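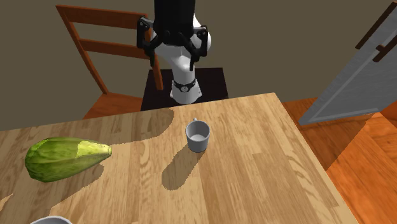
*Table with a pale plank top.*

Hi Irena,

Quick update on the Kutum bread course, as promised – a bit longer than I meant it to be, sorry!

We're through the first 17 recipes. Aleksandra has tested every one at home in an ordinary gas oven, and the rye chapter came back with a lot of red ink (she was right about the salt). I've rewritten it and I like it so much better now. Three recipes still need work: the seeded loaf, the flatbread and the potato rolls, which keep spreading on me.

Flour has been the headache this spring. Holevent could only send us two sacks of the dark rye, so I bought the rest from Higinio's cousin and paid more than I'd budgeted. The receipt is in the folder. I moved the difference out of the printing line, and we may want to talk about that before you sign off.

Ebbe is doing the layout and wants the handouts to lie flat on a kitchen table, so we're going with a spiral binding. I'm all for it!

Next up is the sourdough section, then a read-through with Rigoberto. The full draft should still reach you in November. Could you let me know if the printing change is okay with you?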